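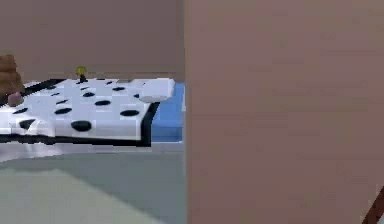 Przemysław Wróbel reckons I've been unfair to the Pistholm heritage trail. He wrote after my last post to say that his whole family loved it, that the pass is good value, and that I must have gone on a bad day.

Maybe I did. I went on two, as it happens, and the second was sunny.

My trouble is with the word "trail". A trail ought to join things up. The leaflet shows a dotted line from the harbour to the old Betau salt works, then inland to the chapel, with a little walking figure striding along it. On the ground there's a main road with no pavement for most of the middle stretch. Everyone drives. So it's a list of car parks, and at each one you get a board telling you what used to be there.

The boards can't agree with each other either. The one at the harbour says Pistholm was founded in 1240. At the chapel it has become "before the Vikings". I asked at the visitor centre which was right and was given another leaflet.

As for value, the pass costs 10 euros and covers the museum, the salt works and the tower. The tower has been shut since spring and is due to open in September, according to a notice on its door that doesn't say which September. The salt works is good, I'll give Przemysław that. Go early and ask to see the drying loft, where there's a smell I can't describe and a view right across the marsh. You can pay for it on its own, though you have to ask because the price isn't on the sign.

Getachew Mamo also wrote, wanting to know if the 370 steps to the chapel are manageable with a bad knee. I'd say no. The handrail stops halfway up and the top part is uneven. There's a lane round the back past the Theodorakopoulos bakery, much gentler, and it isn't on the leaflet.

I'm told Fivitetti does all this far better, with a proper footpath and a bus back. I've been told that sort of thing before. I'm booked in for two nights next month.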